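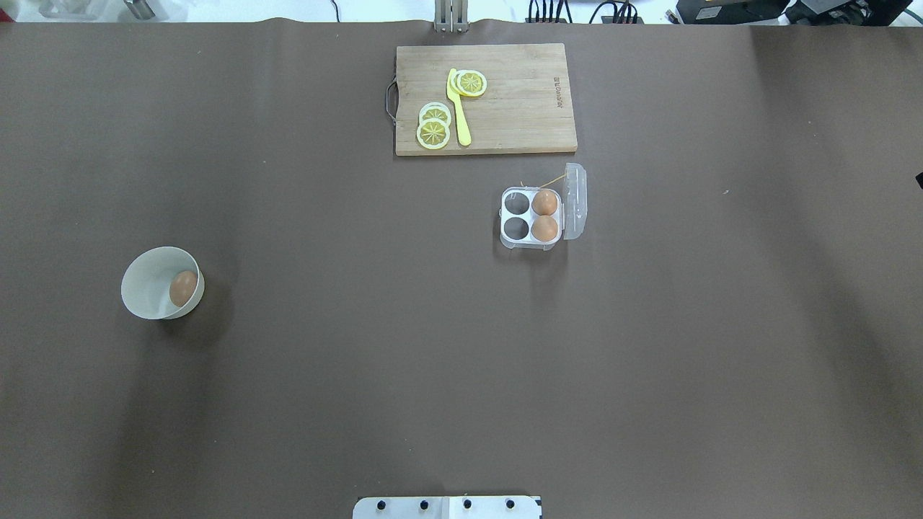
Eggs, a carton and a cutting board on the practice table.

Can a Machine Put the Eggs Away Yet? Kitchen Tips for People and Robots

12 May 2021

Readers of the Fosarberg kitchen page keep writing in to ask when they can hand over the boring jobs, and I love the question, so this month's tips are all about chores and machines! My short answer is that some kitchen work is already theirs, some is getting close, and some of it I'd still do myself (with a dish towel over my shoulder and the radio on).

Jobs you can hand over today

Washing dishes, obviously. We forget that a dishwasher is a machine doing a chore because it's been under the counter so long. Bread machines, rice cookers and floor vacuums belong on the same list. What they have in common is that you bring the work to them in a shape they like. The plates go in the rack, the rice goes in the pot, the chairs go up on the table.

Tip: clear the floor of cords and pet bowls before you start the vacuum. It takes me 2 minutes, and before I got into the habit I was rescuing mine from under the radiator every other day.

Jobs that are getting close

Moving things from one place to another. An arm bolted to a table can pick up a block or a cup and set it down somewhere else, and it can do that all day. Eggs are a wonderful next step. An egg is smooth, it rolls, it has no handle, and the force that holds it safely isn't that far from the force that cracks it. Then it has to land in a cup not much bigger than itself. A clear plastic carton makes it harder again, as see-through plastic is tough for a camera to make sense of. I had never thought of putting an egg in a carton as a skill!

If you're teaching small kids to do the same job, what helps them is pretty much what helps an arm:

Start the eggs in a bowl with smooth sides, one or two at a time, so they don't knock together.
Open the lid all the way and turn the carton so it isn't between the hand and the cups.
Use a plain, dull cover on the table. Shiny counters throw glare.
Lower the egg until it touches, then let go. Dropping it the last half inch is how you end up with a wet carton.
Use a small carton first. A four-cup one is plenty.

Jobs I'm keeping

Slicing lemons. A toy knife and slices that are already cut are great for practice, but a real lemon squirts, slides, hides its seeds and has a tough end that needs a firmer push. You change your grip three times in one fruit without noticing. I'd put real cutting a good way behind the eggs.

While we're on lemons: trim a thin piece off one side so the fruit sits flat before you slice. Put a damp cloth under the board. Rub a used half over the wood with coarse salt, leave it a few minutes, rinse, and stand the board on its edge to dry.

I'm also keeping fridge clean-outs. Sniffing the milk and deciding that the soup has one more day in it takes a lot of judgment.

From the mailbag

A reader in Zarach asks whether it's worth buying a countertop arm for the kitchen now. For fun, yes, if you like tinkering! For saving time, I'd wait. She timed herself emptying her dishwasher and got 86 seconds without the silverware, and I don't know of a home machine that would come near that.

Another reader wants to know if cracked eggs can be saved. If it cracked on the way home, break it into a clean lidded container, refrigerate it and use it within 2 days. If it was cracked when you bought it, throw it out.

Keep the questions coming. Next up is descaling kettles, and I have 33 letters on that one already.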